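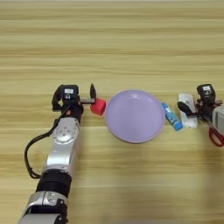

2022-10-20

Juliteck introduces Prerkum tabletop sorting set for classrooms and craft rooms

Juliteck today announced Prerkum, a set of small tabletop goods for sorting and place-setting exercises. The set is built around a round lavender plate with a slightly raised rim and a flat interior. A small red cube with softened edges is supplied as the placing piece.

The plate measures 185 mm across. Users move the cube between the table surface and the plate, and then repeat the task with stationery they already own, such as a glue stick.
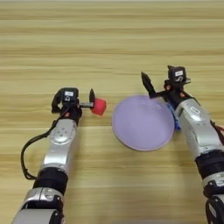 Prerkum ships with 3 printed activity sheets in two difficulty levels. Plate and cube are finished in solid colors to contrast with light wooden tabletops - the surface most often specified by Juliteck customers.

"The rim height was the main design question," said Ya-wen Lau, product lead at Juliteck. "It has to mark the boundary of the plate without blocking a sideways placement."

The set is distributed by Skavatero and can be ordered in cartons of 100. Replacement cubes are sold separately. Deliveries to schools begin in April.

Press contact: Alby Fairweather, Juliteck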